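Aveck bin-picking kit, second walk-through checklist
Tiltden cell, Tuesday, before the afternoon run

Same list as last time, with my comments after each line. We have the kit on trial and I'm the one who signs the sheet, so I've tried to be fair to it (and a little picky, sorry!).

1. Floor and walkway clear
OK. I'd still like a taped line on the carpet so visitors know where to stop walking.

2. Guarding and access
OK with a comment. The Musetti light curtain tripped every time I stuck the test rod through, low, middle and high. The reset button is on the wrong side for me though, I have to walk all the way back around. Moving it is on the quote as item 11 and I think we should say yes.

3. Emergency stops
OK. Pressed both, arm stopped both times, and neither one let me restart without a proper reset. The one by the door sticks a little on release. Grease or swap?

4. Speed limit in teach mode
OK. Set at 112 mm per second, same number on the screen and on the sheet.

5. Air supply
Needs work. The regulator holds fine but the shutoff has no lockout hole, so I can't hang my lock on it. Aveck says the newer valve ships with one. Great, send it!

6. Documents
Partly OK. Risk assessment is there, wiring drawing is there, the gripper manual is still the February draft and page 172 points to a table that doesn't exist.

7. Bin and clamps
OK. Gave the bin a good shove from the front and from the left and it stayed put. Please check the clamps again after a full shift, I only tested them cold.

8. Cable dressing on the arm
OK for the trial, not for good. I want the loop at the wrist watched, especially on picks close to the bin walls.
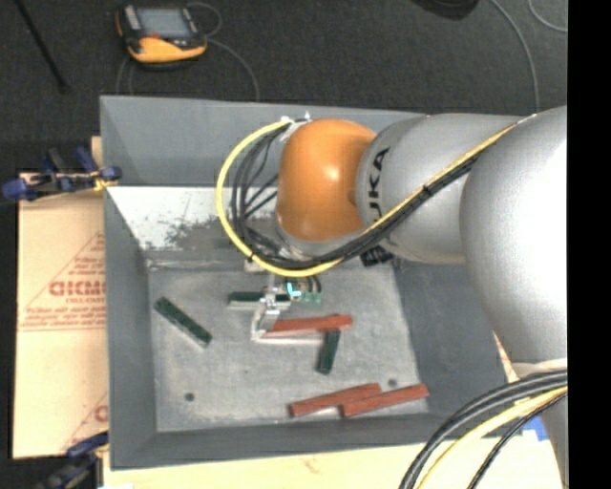 I asked Aydoğan to price a proper sleeve for the whole run, and until that shows up we do a look-and-feel check every 2000 picks with the arm locked out. Write it in the log, initials and all. Any nick in a jacket, stop and call me.

9. Gripper fingers
OK. Tight, no play that I could feel. Mark the screws with paint pen so we can see if one walks.

10. Teach pendant
Comment. Works fine, cord is plenty long, but it needs a hook or a holder off the floor. I've stepped over that cord more times than I'd like.

Result: go ahead with the trial, attended running only. Item 5 has to be closed before we talk about buying, and I'd like the new manual pages by then too.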